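Reading a Results Table: Demonstrations from Hand-Held Grippers
Course handout 6, Robot Learning in Practice

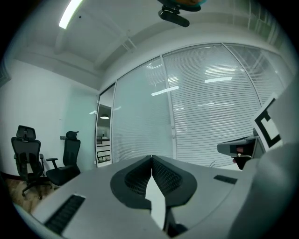 Marijke Mertens
Lecturer, robot learning

Read the Skuvton paper before you read these notes. If you have already seen the talk, try to forget it.

The claim is simple. A person carries a gripper by hand, does a task many times, and a policy trained on the recordings then runs on an arm that was never in the room. The authors report 988 demonstrations and call the result "general". I want you to be able to say which parts of that sentence the paper supports.

1. What the policy sees

Look at the wrist view at the top of this handout. The fingers are closed and take up a good share of the lower half. The grey body takes up more. What remains is a round view of ceiling, blinds, a doorway and a couple of office chairs, with dark corners. People say the wrist view removes the problem of background. It does remove the problem of where to put a fixed camera, and that is worth having. But the background is still in the input, and a network is free to use it. The glass wall carries reflections of the ceiling lights, and reflections move when the camera moves. Whether a policy learns to ignore them is a matter for a test, and the paper has no such test.

2. What the fiducial gives you

There is a square marker above and behind a grey bracket, partly hidden by the grey shell on its right. Students tend to assume that any marker in view means the pose is known. Ask three things of any paper: what the marker is fixed to, how much of it has to be visible for a detection, and what the pipeline does when detection fails. Skuvton answers the first. On the third there is one line saying that bad recordings were "filtered". How many were thrown out, and were they the hard ones? If fast or awkward motions are the ones that get dropped, the 988 are a selected set and the success rate is flattered before training starts.

3. The number of trials

Each task was run 20 times. The headline comparison is 17 successes against 14 for the baseline. Work out the interval yourselves before the seminar. You will find the two overlap a great deal. I would not bet my lunch on the ordering.

Stutik, the follow-up, used 22 trials per task and the gap got smaller. The authors put this down to a harder set of objects. Perhaps. A small gap shrinking on a second try is also what noise looks like.

4. More data

The scaling plot stops being steep at 800 demonstrations. The text says performance "continues to improve" after that. There is one more point on the curve, from one training seed. Gitau Makokha reran it on our own recordings and got a flat line for two seeds and a drop for the third. Our room is different and our operators were slower, so I don't claim this refutes anything.

5. For the seminar

Write one page. Choose a claim from the Skuvton abstract and describe the cheapest experiment that could show it to be wrong. Changing the room counts. Changing the operator counts too, and is too rarely done. Please don't propose collecting ten times the data.

Bring your interval for section 3 on paper, with the method named.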